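Two arms, one breakfast table (club build thread)

sonnong_34
We're up to 239 practice runs and the left arm can finally handle the smiley mug! I'm so happy with it. Carton is still on the right arm.

Kinari
Love it! I'd run one arm at a time though, way easier to debug.

sonnong_34
Disagree, moving both together is the whole fun of it (and our demo in November needs both).

Kinari
Fair, but your logs will be a mess. Does the mug tree stay put?

sonnong_34
So far, yes. Next up is the tray, and Diễm Hà wants to try a slower grip on the carton.
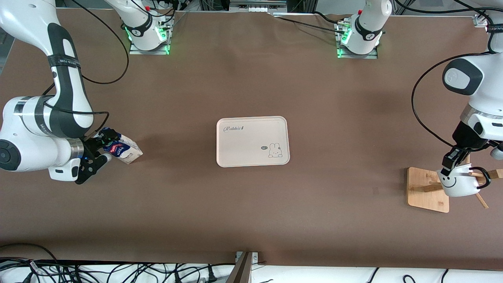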